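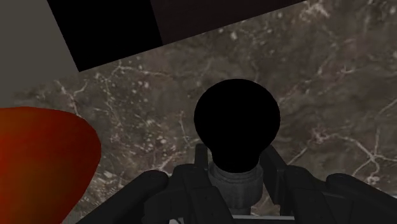
Why does a robot need rules?

You have rules at home and at school. Do not run near the stairs. Wash your hands before you eat. A robot which works near people has rules too, and this page explains some of them. A few hard words are in the word list at the end.

A robot does not know what is dangerous. It has motors and a computer, and it does what its program tells it. If your hand is in the way, the robot does not think "oh, a hand!" unless somebody has given it a sensor and a program for this. So the people who build robots, and the people who use them, must think about your hand before the robot moves.

Who makes the rules?

Some rules are laws. Other rules are called standards. A standard is a long document in which many people from many countries agree how a thing should be done well. There are standards for bicycle helmets, for toys, for electric plugs, and for robots also. They are not exciting to read, but they save many fingers.

Then there are house rules. These belong to one place only. At the Gorkby learning centre, where the Fedenell robot group meets, the house rules hang on the door. There are four of them, and we will look at each one.

Rule 1. Know where the arm can reach.

Stand still and stretch out your arm. Turn in a circle. Everything you can touch is your reach. A robot arm has a reach also, and it can be longer than it looks, for when the arm is folded it seems quite small. At Fedenell we put yellow tape on the floor, 1000 mm from the edge of the table. When the robot is switched on, children stay behind the tape. The table is 900 mm high, so smaller children may stand on the step, but the step stays behind the tape too.

Rule 2. Somebody must be at the stop button.

Each robot needs an emergency stop. It is usually a big red button, easy to hit even with a mitten on. When you push it, the robot must stop, and it must not start again by itself when the button is released. A person has to look first if everything is all right, and only then start the robot again with a different button. The one who watches the stop button does not do anything else. No phone, no snack!

Rule 3. Slow first, then faster.

When a program is new, we let the robot move slowly. A slow arm gives you time to see a mistake. It also pushes less hard if it bumps into something. Robots that are made to work close to people must keep to limits for how fast they may go and how hard they may press. These limits can be different for different parts of the body, and the face is protected with special care.

Rule 4. Try it in the computer before you try it in the room.

In a computer you can build a table and a robot which are only pictures and numbers. This is called a simulation. If the arm drops a mug in the simulation, there are no pieces to sweep up. Our simulation program is named Troto, and new members use it for their first 2 visits. In February we had so much snow that we stayed with Troto the whole month.

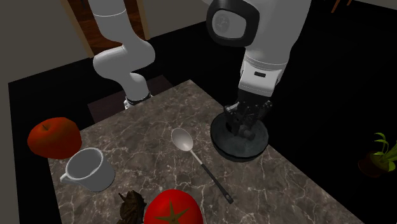 Page last changed: April 20, 2018

A table with many things on it

Look at the table with the mug, the apple and the spoon. It is a simulated one, and the gripper of the white arm is down on a dark round thing that looks like a lid or a pan. Now think like a safety inspector. What would you ask?

You could ask if the arm has a free way. A spoon lies across the middle of this table, with its long black handle towards you. Should the arm lift high before it travels to the left, or may it go low? A good program lifts first.

You could ask what each thing can bear. A tomato is soft. A gripper which holds a heavy lid firmly would make soup from a tomato if it used the same force. The program must have a small force for soft things.

And you could ask what is near the edge. The red apple goes a bit over the side of the table. If it were a real apple, a little push could send it to the floor. In a real room it is good practice to move such things to the middle before anybody switches the arm on.

Does a simulation make everything safe?

No. The computer knows only what we put in. It doesn't know that the real floor is slippery or that your little brother is under the table. That is why the tape and the stop button are still there when we go to the real arm, also with a program that has worked well in Troto.

Make your own house rules

Choose a machine at home, for example the mixer or the lawn mower. Ask an adult to help you, and keep the machine unplugged or switched off. Write down where it can reach and how it is stopped. Then write one rule which a younger child could understand. You can draw it instead, if you like. Many real safety signs have no words.

Word list

Gripper: the "hand" of a robot. It can have fingers, but not always five.
Sensor: a part that notices something, such as light or a push.
Simulation: a copy of a real thing inside a computer.
Standard: written rules which many people have agreed on.

The next page is about the Matoušek machine and why it has a fence.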